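Lumbao weekend – quick notes before I forget it all

Got in just after 4 in the afternoon, which was later than planned. Two hours of the drive was fine, the last bit was one long line of vans on a farm road. Parking field already half mud. June, supposedly.

Small festival this one, capped at 800 tickets, and you feel it in a good way. One main field, one barn, one tent by the creek that they call the Nirkus stage. No idea where the name comes from. Asked two people in staff shirts, got two different answers.

Wristband line moved fast. Beer line did not. Food was the usual – noodles, flatbread, a guy with a smoker who ran out of everything by 8 and just sat there talking to people.

First band I caught properly was Arnelum in the barn. Four of them, two guitars, no bass that I could hear. They opened slow, one chord for what felt like ten minutes, then the drummer came in and the whole barn sort of leaned forward. Sound was muddy at the back so I pushed up to the left side, much better. They played the entire first record in order and then one new song, no title given. Want that one on tape. Merch table had sold out of mediums, so I came home with a large that fits like a tent. 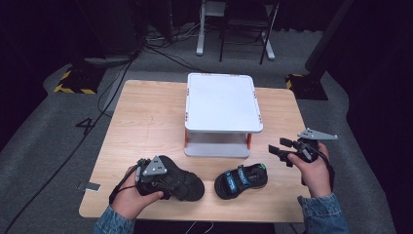 Then a run over to the creek for Wodeo, who started 25 minutes late because of a dead monitor. Singer filled the time with a story about a ferry that had no ending. Once they got going it was the best set of the night for me. Horns! Three of them, crammed on a stage built for maybe a duo. They did the long version of the closer and the power cut out right in the middle, and the crowd just kept singing the horn line till it came back on. Hair on my arms etc.

Missed the late DJ thing completely. Fell asleep in the car with my boots on.

Morning was better weather. Coffee from the church ladies' stand, two dollars, strong. Walked round the site while they were resetting and got talking to Kwesi Addo, who books the creek tent. This was the 5th year. He told me they had 264 bands apply for the tent alone and he listened to every one of them, mostly in his truck. He'd like to get a bigger PA but doesn't want a bigger field. Good, leave the field alone. He also said the barn might not be available next time, the owner wants to put a new roof on it. So thats a worry, the barn is half the point.

Day two I only had till mid afternoon. Saw a solo fiddle player whose name I didn't write down (sorry), very quiet set, kids running thru the front the whole time and she didn't seem to mind. Then a punk trio from two towns over, all of them about sixteen, 11 songs in under 20 minutes. Loud. Terrible tuning, great fun. Somebody's dad was selling their cassettes out of a cooler. Bought one for 3 bucks, havent played it yet.

Complaints: toilets, not enough of them, and none near the creek. No set times posted anywhere except a chalkboard by the gate, and the rain got that on the first night. Cash only at the bar and the nearest machine is at the gas station out on Route 63.

Would I go again, yes. Bring boots, bring cash, get to the barn early and stand on the left. Photos from the Wodeo set are mostly blur but I'll put up the two decent ones when I find the cable. If anyone recorded the new Arnelum song please get in touch, I'll trade you my tape of the whole barn set from last year.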